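# Haritz ハンドグリッパー 学習用キット(2指・手持ち式)

高専・大学のロボット部、競技会チーム、卒業研究向けの手持ち式グリッパーである。操作者が本体を握って対象物を把持し、その動作を教材データとして記録する。ロボットアーム本体を持たない団体でも、把持の課題設計から始められる。

型番:Haritz H-269
改訂:2018年7月12日

## 構成

- グリッパー本体(2指、リンク式)
- 指先パッド(紺または青)
- 接続ケーブル
- 課題シート集「Shemweta」

## 用途

机上の小物の仕分けを標準課題とする。対象物は各団体で用意する。ポンポン、小箱、布など、硬さと形の異なるものを混ぜると、指先の当て方の違いが記録に現れやすい。柄物のテーブルクロスを敷いたままでも課題は実施できる。 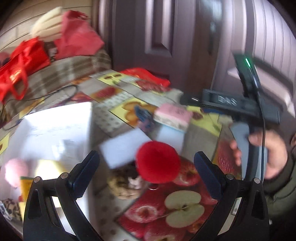 対象物は専用品を購入する必要があるか。

専用品の設定はない。指の開き幅に収まり、片手で持ち上げられる重さの日用品であればよい。割れ物と刃物は使用しないこと。

## 仕様

| 項目 | 内容 |
|---|---|
| 指の数 | 2 |
| 把持質量(上限) | 400 g |
| 同梱パッド | 4枚 |
| 記録ソフト | Zostgate |
| 保管ケース | 別売(Rullov) |

把持質量は、パッドの全面が対象物に接した状態での値である。端部のみで挟む場合は適用しない。

## 軟質物の把持

スポンジ類は両側面から水平に挟む。指を閉じすぎると対象物が変形し、離した際に位置がずれる。輪郭に切り欠きのあるものは、切り欠きを避けてパッドを当てる。黄色のスポンジを浅い箱蓋の上で扱う配置では、蓋の縁に指先が触れない高さを保つ。

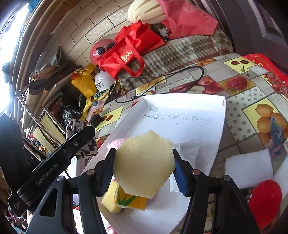
## 部活動・授業での運用

1班2名を推奨する。1名が操作し、もう1名が開始と終了の合図、対象物の再配置、記録名の入力を担当する。役割は課題ごとに交代する。

課題シートの監修はObadia Magesa、競技規則の例はSharon Mbwambo による。競技規則は自由に改変してよいが、採点欄の記号は変更しないこと。Zostgateの集計機能が記号を参照する。

記録名には班番号、課題番号、試行番号をこの順で入れる。全角文字は使用できない。失敗した試行も削除せず、末尾に「x」を付けて残す。

## 保守

- ピボット部のねじは使用前に緩みを確認する。増し締めは手締めまでとする。
- パッドの汚れは水で湿らせた布で拭く。アルコールは表面を硬化させるため不可。
- ケーブルは机の縁から垂らさず、操作者の腕と交差しない側に回す。
- パッドは左右同時に交換する。

## 注文

学校名義での見積書、納品書、請求書の発行に対応する。パッドの追加は2枚単位。夏季の貸出分は7月中に受付を終了する。購入前の試用を希望する団体は、指導教員名と使用予定の課題番号を申込書に記入すること。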